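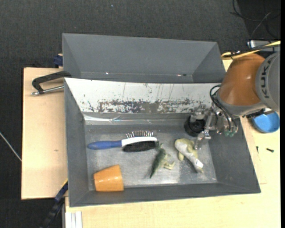
A robot arm with a metal gripper reaches over a gray bin holding a hairbrush, an orange cup and two toys.

How a Picking Robot Is Set Up and Looked After

The Vanenus Science Center Learning Pages
For readers ages 8 to 11
October 22, 2018

A robot arm cannot do its job alone. It needs a place to work, things to work on, and people who take care of it. Engineers call the arm and everything placed near it a "cell." The cell described on this page is named Saber. Its job is to pick up objects from one bin and put them into another.

Setting up the bins

The bins must stay in the same place all day. The computer that guides the arm keeps a kind of map in its memory, and the map shows where each bin sits on the table. If a bin slides even a little, the gripper may close on empty air or bump into a wall. Clamps are used to hold the bins still. A clamp is a tool that squeezes two things together tightly. You may have seen one in a workshop at home or at school.

Before the first pick of the day, a technician pushes gently on each bin. If the bin moves, the clamp is tightened and the map is checked again.

Filling the bin

The Saber team keeps 100 objects on its shelves. Many of them are things you might find at home, such as cups, brushes, bowls and toys. A soft toy bends when it is squeezed. A cup can roll. A hairbrush has a thin handle at one end and bristles at the other, so the arm must choose where to take hold of it. No more than 6 objects go into the bin at one time.

Caring for the gripper

The gripper is the robot's hand. It has metal fingers and many small joints. Every morning the technician looks at each finger for dirt, bent parts and loose screws. Fluff from plush toys can get caught in the joints, and it is removed with a soft brush.

Cables are checked next. They carry power and messages to the parts of the robot, and they must have enough slack for the arm to turn. A cable that is too tight can pull out of its socket. One that hangs too low can catch on the edge of a bin.

Marks and scratches

Bins wear out in time. Look at the floor and the back wall of the front bin in the picture, and you will find scratches and dark scuffs. Marks like these are noted in the cell's record book. When a bin is cracked or bent, it is replaced. The last new bin was put in place in August, and the map had to be measured again from the beginning. That work took 2 days.

Staying safe

"The power to the arm is switched off before any person reaches into the cell," says Vasilis Nikolaidis, who is in charge of repairs. "We follow this rule every time, including when we only want to pick up a cup." The switch is locked with a key, and the person doing the repair keeps the key until the work is finished.

Words to know

Cell: a robot and the work area set up for it.
Clamp: a tool that holds things firmly in place.
Gripper: the part of a robot that takes hold of objects.
Technician: a person trained to care for machines.

Search the Learning Pages
Enter a word Go

Related pages
What Is Inside a Robot's Elbow?
Bemico, the Robot That Sorts Buttons
How Plilten Measures a Room
70 Words Every Young Engineer Can Use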